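In Defence of the Second Film | Natarell Revisited

18/10/2019

I should say before I start that I have seen the first Natarell film more times than is sensible for a grown woman with a job and a garden. My brother and I had it taped off the television, with a bit of the weather forecast at the front, and to this day I can't hear the words "brighter spells later" without expecting a spaceship. So when people ask me which of the films is best I always say the first one, and I mean it, and then I go home and put on the second.

It has a dreadful name, the second film. Critics called it a cash-in, the fans called it worse, and when the new version was announced last year, the director, Renato Espinoza, said in nearly every interview that he was going "back to the original", as though the other one had been a sort of illness the series had got over. I'm very fond of Espinoza's work (his little ghost story set in the lighthouse had me sleeping with the landing light on) and I'm looking forward to his version enormously, but I did mutter at the screen.

Because what is wrong with it, really? The plot is thin, I'll give you that. Captain Berer goes back to the moon, the crew grumble, the mine collapses, they get out. The villain has a cape that seems to belong to a different picture altogether. And yes, the song over the end titles is a trial, although I know all the words and have been known to do the harmony while washing up.

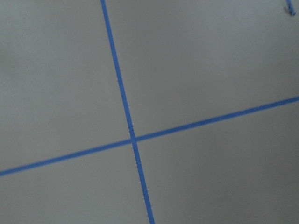 But then there's the long stretch in the middle, on board the Dovameck, where hardly anything happens at all. They're drifting, the engine is gone, and for the best part of half an hour we simply live with these people. Mousavi, the ship's doctor, teaches the young pilot to play cards. Berer writes a letter to her sister and tears it up, and writes it again. Somebody mends a boot. I remember being bored silly by all this at ten years old and asking my brother to wind it on, and now it's the part I wait for. I think you need to have been stuck somewhere with other people, a hospital corridor or a broken-down coach, before you see how well it's done.

A lot of that is down to Cyril Tapley, who plays Mousavi and who never got his due. He has such a kind, crumpled face, and he does this thing of looking at whoever is speaking as if he'd be happy for them to carry on all night. There's a moment after the card game when the pilot asks if he thinks anyone is coming for them, and he takes ages to answer, shuffling the pack, and then he just deals her another hand. I've gone on about that moment at parties. My husband can now see it coming and goes to fetch the crisps.

I went to see it on a proper big screen last November, at a one-off showing in a hall that holds 400 people. They'd sold 265 tickets, the man on the door told me, and he seemed as surprised as I was! I had expected to be sitting there more or less by myself with my flask. Instead there were teenagers, and a row of people in home-made Dovameck crew jackets, and a very elderly couple behind me who shared a bag of mints and laughed in all the right places. When the boot got mended there was a little cheer. I had to have a word with myself so as not to cry over a boot.

I'm told the new film drops the drifting section altogether, and I do understand it. You can't ask a Saturday-night sort of crowd to sit through half an hour of cards. It's a pity all the same, and I hope at least there's a doctor somewhere on the ship. 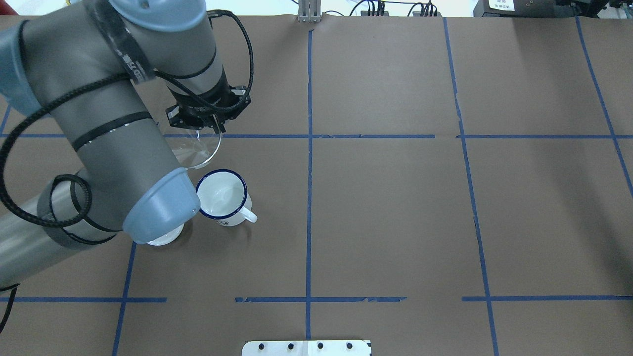
Do you need to have seen the first film before you watch the second?

It helps with who Berer is and why she won't talk about her sister, but the story stands up by itself, and my niece started with the second and followed it perfectly well.

If you do give it a go, let me know in the comments what you made of it, and do be gentle about the cape. I've got the new one booked for opening night, with my brother, who has promised not to ask anybody to wind it on.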